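Shotgun start (golf)

A shotgun start is a way of beginning a golf event in which all groups tee off at the same time, each from a different hole. It is used mostly for charity outings, company events and club member days. The other common method is the tee time start, in which groups leave the first tee one after another.

Format

Each group is assigned a starting hole and drives out to it by cart before play begins. A horn or siren gives the signal. A group that starts on the seventh hole plays through to the eighteenth, continues with the first and finishes on the sixth. When there are more groups than holes, two groups share a hole and are listed as A and B, with the A group playing first. Par fives are usually doubled up before par fours, and par threes are left with a single group where possible.

A modified shotgun start uses only part of the course. Groups begin on the front nine while the back nine stays open to other players for the early part of the day.

Use at Katmont

The Katmont course has held its June member-guest event as a shotgun start since Nurhan Sönmez became head of events. The field is limited to 19 groups, so only one hole is shared. Before the change, the last groups came in well after the first had eaten, and the awards were often given to a half-empty room. The same system was later taken up at Humby, a shorter course where the longest hole measures 1,727 feet.

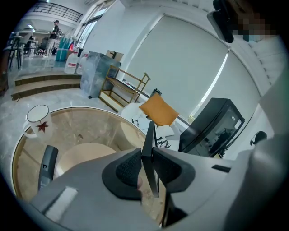

Scorecards are turned in at one table, and the results are normally ready soon after the last group is in. Ties are settled by matching cards, starting from the hardest hole on the course and not from the hole where a group began.

Drawbacks

A shotgun start closes the course to other play for most of a morning or afternoon. It needs enough carts for the whole field at once, and the kitchen has to serve everyone together. Many clubs set a minimum number of players for this reason and offer smaller parties a block of tee times.

See also

Scramble
Best ball
Tee time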